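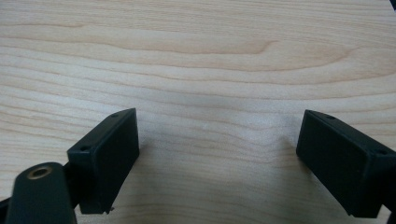 Small cinemas should bring back the interval, and I'd happily stand outside the Kino with a placard saying so. Two hours is plenty for most people to sit still, and plenty of films now go well past that. Give us fifteen minutes in the middle!

Our local has 40 seats and a bar the size of a wardrobe. Last March it tried a break during a very long western, and the foyer was a joy. Strangers were arguing over who had shot the brother. I had a lemon ice in one hand and somebody's theory about the sheriff in my ear, and I went back in twice as keen.

People say it spoils the mood. Does it? Theatres manage, and so does the opera. A good story can bear being put down for a bit, and the guessing is half the fun (I guessed wrong, as usual). The bar does well out of it too, and small places need every tub of ice cream they can sell.

So ask at your own box office. Ask nicely, then ask again next week.

Search this site Enter keywords Go

Recent posts
In praise of the matinee
Why I still read Wisden in winter
Subtitles for everyone

Contact | © Cavo | Back to top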